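How to plan a day walk up Gostdale

October
By Marlies Berchtold
Reading time: 2 minutes

Gostdale is a long, quiet valley with one road in and one good path out of the top. The full walk from Gristgate to the Drirnow ridge and back takes most of a day. It isn't difficult, but it goes better with a bit of planning the evening before. 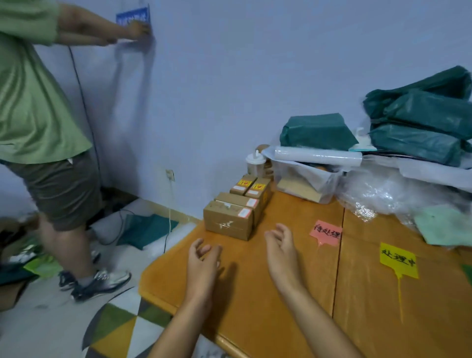
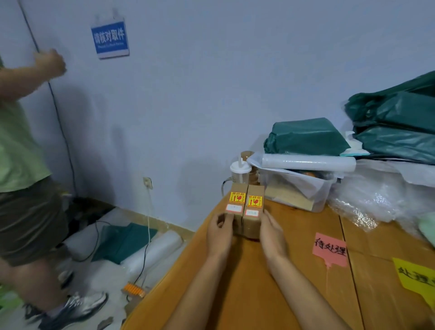
Benedikt Gruber writes that he would start even earlier than I suggest below, as the car park at Gristgate was full by half past eight when he went on a Saturday. He also found the stream crossing harder on the way down than on the way up.

1. Check the forecast twice
Look once the night before and again at breakfast. The valley floor can be calm while the ridge is in cloud. If the wind on the tops is forecast above 60 km/h, stop at the lake and turn round there. The lake is a decent walk in its own right.

2. Sort out the bus or the car
Bus 127 stops at the bridge in Gristgate. It doesn't run late, and the last one down is easy to miss if you linger at the top. Drivers should use the car park by the chapel. Please don't leave cars on the verge past the last farm, where the tractors need to turn.

3. Pack for the ridge
The first hour is in trees and feels warm. Above that there is no shelter at all. Take a windproof jacket, a hat, gloves and a spare layer, even if you set off in short sleeves. Carry 2 litres of water each. There are streams, but sheep graze above most of them.

4. Follow the path in stages
From the bridge, keep the river on your left until the path forks at a stone barn. Take the right-hand fork and climb through the larches, which turn yellow this month and are the best part of the lower walk. The trees end at a gate. Shut it behind you.

After the gate the path crosses a stream on flat stones. When the water is high, walk upstream to the footbridge. It adds ten minutes.

The lake comes next, then a steep zigzag to the ridge at 1630 metres. In clear weather you can see down the far side to Insaurralde. The ridge path is marked with red paint on the rocks, and some of the marks are worn.

5. Set a time to turn back
Mine is one o'clock, wherever I am. The way down is by the same path, and the larches get dark early at this time of year. Put a head torch in the bag anyway and check the battery before you leave.

The café by the bridge closes at five. They do soup until four.

Contact: use the form on the walks page | © Marlies Berchtold | Back to top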